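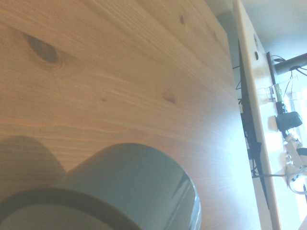
Re: [drulum-users] How many examples before it stops missing the mug?
Date: 5/28/23

> We've been recording pick-ups on our arm for a while now and the
> policy still closes on air every few tries. Is there a magic number
> of episodes? Somebody at Edach told us 3000 and we're nowhere near.
> Also, do you keep the bad ones or throw them out? And does it matter
> what table you use?

Hi all,

Oh boy, my favorite topic! I've been collecting for the Trorkgate set since March, just cups and mugs, and we passed 3000 episodes last week (cake was had). So I can at least tell you what 3000 feels like, and it's not magic. Ours got decent well before that, then sat there and refused to improve until I changed how I was recording.

What I'd been doing was parking the mug in the middle of the wrist view every time, because that's the comfortable way to drive. The policy learned that mugs live in the middle. Start it with the mug low in the view and only the rim and a bit of the body showing, and it would wander off across the wood looking for something better. So now I start a lot of episodes exactly like that, with the wrist tipped over at a silly angle and mostly tabletop in view. They're annoying to drive but I think they've done more for us than anything else.

On the table: ours is pine, with knots. I worried about the knots a lot, especially the big dark one, since from above a dark oval and the inside of a mug are not so different if you're a small network having a bad day. I was all set to cover it with a gray mat. Then I trained once with the mat and once without, and the bare wood version did better when we took it to the other bench. So the mat is in a drawer. Same with window light, I used to pull the blinds and I've quit doing that. Let the right side blow out a little, you'll want it in there.

Bad ones: keep them, but tag them! I threw out the first batch of misses and I'm still sore about it. If I miss and then recover in the same episode I keep the whole thing as a good one. If I just give up, it gets the fail tag and stays out of training for now.

One question back to the list. The Rawashdeh converter drops the last 4 steps of each episode when I export, right where the fingers open, and 19 of my files came out with no release in them at all. Is that a setting I'm missing or should I file it as a bug? I'm on the current Drulum build with the stock config.

Happy to share my tag list if anyone wants it, it's just a text file.

Cheers from the mug bench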